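The long way round: Tetsuya Uchida on learning to mend, and on taking his time about it

It is raining when I get to Jisley, the kind of fine rain that doesn't look like much until you have walked up a hill in it, and Tetsuya Uchida has the kettle on before I have my coat off. He has lived here long enough to apologise for the weather as though it were a relative.

We are meant to be talking about dry stone walls, and we do get there, but first there is cake, and a long story about the bus from Wornik, and a detour into whether sheep can be said to have opinions. (He thinks they can, mostly about gates.)

Uchida came to walling late. He had spent his working life keeping accounts for a paper merchant, and liked it well enough. "I was good with columns," he says. "Then I retired, and I found that my hands had been waiting for something to do. I took a weekend course in February, which was a daft month to choose. I couldn't feel my fingers and I was completely happy."

His first wall was a garden boundary, 5 metres of it, and it fell down. He tells me this with great cheerfulness. "I had put all the pretty stones on the outside and nothing much in the middle. It looked lovely for a month. The farmer next door came over and said, very kindly, that I had built a picture of a wall."

The same farmer set him to work on the long boundary at Ulluvach, where 600 metres had slumped into the bracken, and it is this that people round here know him for. He goes up most mornings with a flask and a hammer and stays until his knees complain. I ask how he chooses a stone, expecting some secret, and he laughs at me.

"You pick one up and you find a place for it. My teacher told us never to put a stone back on the ground once we'd lifted it, and I try, but I do cheat. Some of them are just awkward."

He is teaching now as well, 2 pupils at a time, indoors to begin with. They build small on a bench before he lets them near the hill, and he won't be hurried over it.

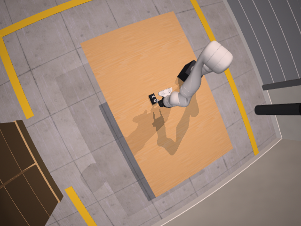 Plenty of bare tabletop, with a pale robot arm reaching over it.

"People want to go straight outside," he says, cutting me another slice I haven't asked for. "I did too. But if you learn at a table you can walk round it, and you see the back of what you've done. The back is where I went wrong."

Before I leave he fetches his notebook, an old ledger from the paper merchant's, and shows me the page for the stretch above Geum, with the weather written beside each day's work. The latest entry says "wind, then more wind". He is going back up in the morning, if the rain stops, and I suspect even if it doesn't.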